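Third from the Left

The ticket said that the planner hesitated. I had inherited the planner, which was called Gentile, and with it 96 open tickets, most of which used words of that sort. Hesitated, sulked, wandered off. I had a rule of rewriting each title into something that could be tested, and I changed this one to "Target estimate unstable for up to 2 s before commit". Then I went to get the logs.

Trollosholm kept its logs in Sirimton format, which stores every message twice, once as it was sent and once as it was received. The reasons for this had left the company before I joined. It made the files large, but it meant that if two parts of the system disagreed about something you could at least find the moment at which they began to.

The task was a simple one. A person shows the robot where a thing should go, and the robot puts it there. Perception supplies a list of objects and a ray from the finger. Gentile combines the ray with anything the person has said and produces a probability for each possible place. When one place gets far enough ahead of the others, the arms are allowed to move.

In the run attached to the ticket, the person had pointed and had also spoken. The transcript read "second from the left". Perception had the ray ending in the third tray from the left, with a confidence I would have been glad to have in most things. The planner had been given two good pieces of evidence and they were for different trays.

I watched the probabilities on the plot. They crossed, crossed back and crossed again. From the arms' side I suppose it did look like hesitation.
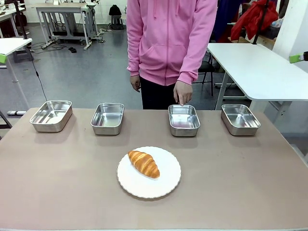
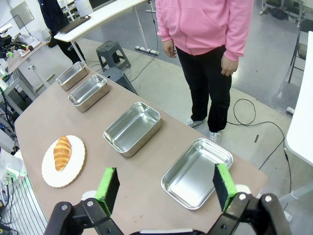
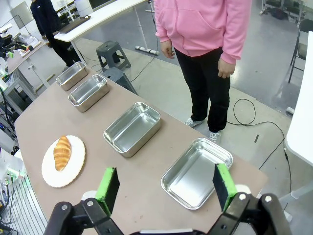
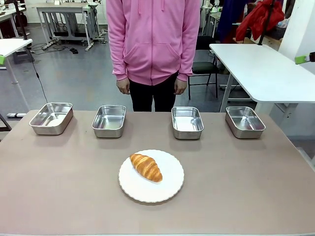

The tie-break in Gentile was eleven lines long and had no tests. If two targets were within a small margin of each other, it chose the one nearer to the object being moved. Whoever wrote it had presumably been working with one tray close by and one far off, where it would give a sensible answer. On this table the plate stood in front of the gap between the second tray and the third, so that the croissant was nearly the same distance from both. The tie-break had found another tie. It then returned whichever tray came first in the list, and the list was sorted afresh on every cycle by a distance that had noise in it.

I fixed the sort first, as it was plainly wrong and would take ten minutes. The estimate stopped changing. It settled on the second tray from the left every time, with complete calm, and the ray from the finger still went to the third.

That was worse, so I left the branch unmerged and read the transcript again.

It took me until the early evening to do what I ought to have done at the start, which was to get up and walk round to the other side of the table. I stood behind it, facing the robot, and counted from my own left. One, two. I looked down and I was over the tray that the cameras called the third.

The language module assumed that everyone shared the robot's left. There was a setting for this, speaker_frame, and it was read from the configuration at start-up and passed down through 4 functions, the last of which ignored it. A comment beside it said "handle later". The comment was mine. I had written it in January, in my first week, when I was tidying up somebody else's warnings and wanted the list to be empty before I went home.

I made the function use it. For each phrase with a left or a right in it, the planner would now keep both readings, the speaker's and the robot's, and let the ray decide between them. If there was no ray it would ask. I replayed the log and the probability for the third tray rose in a single curve and stayed up. Then I queued the whole back catalogue from the Ondholm site, almost 500 runs, and sat waiting for it with my coat on.

While it ran I went through the older results. In a fair number of them the robot had put the thing in the wrong tray, and in the next run of the same session the person had said "right" where they meant left, quite deliberately, and carried on that way until the end. It was there in the transcripts, one after another. They had worked out where it was standing and had talked to it from there. We had marked those runs as successes, and the new code would fail some of them.

I opened a ticket for that. I called it "Users compensate for frame error; regression expected in replay", read it over, and assigned it to myself. The replay was a third of the way through. I took my coat off again and began on the tests for the tie-break.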